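Olteck Street to Become Goh Street on Updated Town Maps

Stoltwood's street signs have always been a mixed lot. Some roads are named for the farms they were cut through, others for mill owners, and a handful for people the town no longer has any record of. The council's decision to change Olteck Street to Goh Street is the first renaming in the old center in nearly 100 years, and it takes effect November 3, 2020.

The Goh name goes back to the family that ran the ferry below the lower bridge and later gave the land for the public landing. There is already a Goh Lane on the east side, a short dead end with no houses facing it. That lane will lose its name and be folded into the landing road so that mail and ambulance calls don't get mixed up.

Olteck is harder to trace. The name first shows up on a survey sheet for the Plindo quarter, written in the margin next to a drainage line. One theory is that it was a surveyor. Another is that it was a misspelling of Old Tack, which older residents still use for the hill behind the fire station. The history room at the library has both versions on file and takes no side.

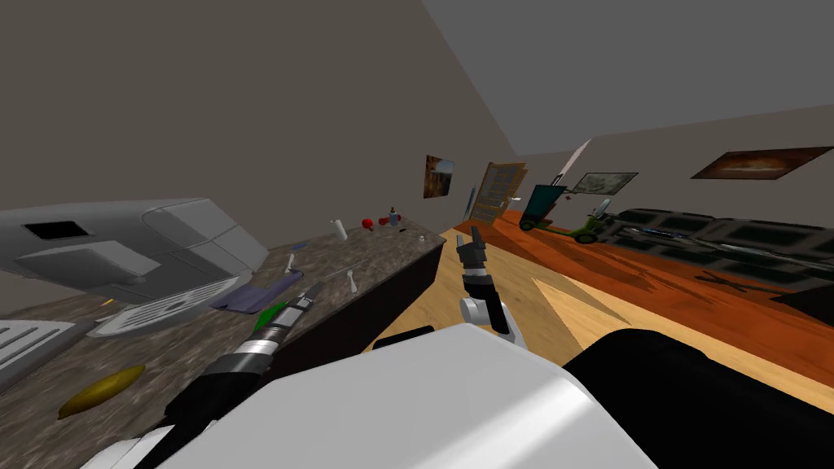

One reader, writing from the upper end of the street, said she had no quarrel with the Goh family but wished the town had picked a road without a name problem of its own. Her deeds say Olteck, her water bill says Old Tack Road, and she expects to spend the winter explaining a third name to the bank.

The council heard similar comments at both hearings. In the end the vote was 6 to 2 in favor. The two members who voted no said they would have supported putting the Goh name on the landing itself – a smaller change that would have left every address alone.

What residents need to know:

House numbers stay the same. Only the street name changes.

Mail sent to the old name will be delivered for 7 months. After that it may be returned to the sender.

The town will notify the county, the fire district and the school bus office. Residents need to tell their own banks, insurers and employers.

Businesses on the street can ask the clerk's office for a letter confirming the change. There is no charge for the letter.

New signs go up at the Plindo end first and then work uphill. The old blue signs will come down as the new ones are mounted, and one will go to the history room. The small Olteck marker set in the wall by the pump house is not a street sign and will stay where it is.

The next name on the council's list is the footbridge, which has never had one. Suggestions can be left at the clerk's window until the end of November.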